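Okay, new planner thread, as promised. I finally ripped out the old motion planning code at Waveck and I have feelings about it.

Quick background if you're new: I do the software side of a small-parts sorting cell. Arm, two-finger gripper, bunch of little colored pieces on a table. The job is to pick them all without the hand plowing through the neighbors. Everything runs in sim before it gets anywhere near hardware.

The old planner was one giant file. Perception handed it a list of poses, it sorted them by distance from the base, and off it went. Closest piece first, every time, even when the closest piece was jammed up against three others. Ugh.

New version scores every grasp before it commits. Clearance for both fingers, wrist angle, how far the elbow has to swing. I sample 64 grasps per piece and keep the best 6. I tried keeping more and it just burned time – the tail was all junk.

The scoring lives in a little library I've been calling Drurnel (don't ask, it was late and the repo needed a name). It doesn't know anything about the arm. You give it poses and a gripper model and it gives you back a ranked list. So much easier to test!

Speaking of tests: I run 2000 random layouts overnight and read the failures with my coffee. Last February that meant scrolling a log file like an animal. Now there's a replay tool, Soriano, that drops me into the sim at the exact step where the plan went bad. Best two weeks I ever spent on tooling.

Biggest bug so far was mine, of course. I was checking collisions for the fingertips and forgetting the linkage that sticks out to the side when the gripper is open. Plans looked great on paper and then the knuckle clipped a neighbor on the way down.

Straight down over a loose group, fingers open, shadow all over the table. Dark little pieces on a gray top are exactly what makes my segmentation cranky.

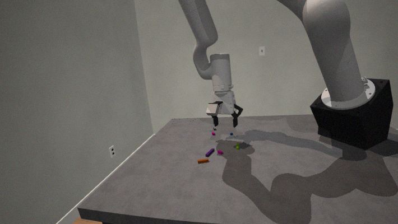
Do you replan after every pick, or plan the whole table once? After every pick. A planning pass takes 40 milliseconds, and pieces shift when you pull one out, so a plan for the full table goes stale fast.

Next up is the handoff to the real controller. Sim takes any trajectory I throw at it and the real one wants smooth acceleration – so I'm writing a smoother this week. More when it works, or when it doesn't.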